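Rarine sorting cell: progress report, second period
Prepared for the Vuorinen program office

Summary

The short version is that the planner is on schedule, perception is behind, and the tooling nobody budgeted for has eaten the difference. We are asking for no extra money this period. We are asking for patience, which we understand comes out of a different account.

Planning and control

The two-arm planner was moved onto Brirkosov, our scheduling layer, in October. Each arm now asks for a region of the table before it enters, holds the region while it works, and gives it back when it leaves. Before the change, both arms would politely wait for each other until the watchdog timed out. Now one of them goes first. Planning time for a single pick is down to 40 milliseconds, which meets the target in the work plan.

Cable handling remains the weak point. The planner treats the gripper cable as a fat cylinder attached to the wrist. The cable has not read the planner. We have added a limit on wrist rotation near the tray, and it costs us some reachable poses that we would like back next period.

Perception

The part detector was trained on 200 labeled trays and does well on circuit boards, which are large, flat and cooperative. Wires are another matter. A tangle of fine wire can come back as one object, several objects or none, depending on the lighting. Shiny surfaces have not helped either. Glare on a bin floor was accepted as a part for longer than we care to admit, and the arm made several sincere attempts to pick it up. A reflection filter is now in the main branch, with a regression test so that this particular embarrassment stays fixed.

Small parts lying on or against a board are still merged with the board about as often as they are split from it. The grasp planner copes by taking whatever sticks up highest.
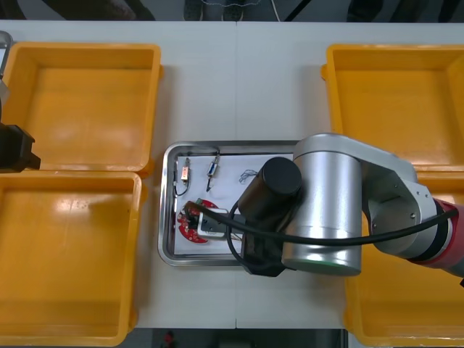

The tray layout is now read from a configuration file, so adding or moving a bin no longer requires a rebuild. Sorting rules live in the same file. This took two weeks and will never appear in a demonstration, but it was the most requested change on our internal list.

Tooling

Treker, the log replay tool, can now step through a failed grasp with the camera view, joint states and planner decisions on one timeline. It has already closed 18 open tickets, several of which were the same ticket written in different moods. Work item 2 (operator display) has not started and moves to the next period.

Next period

Wire segmentation comes first, then a cable model with some bend in it. We also plan to tune the gripper force limits for small brackets, currently set by a person squinting. The operator display follows if the schedule allows, and a revised date will be sent with the next budget sheet.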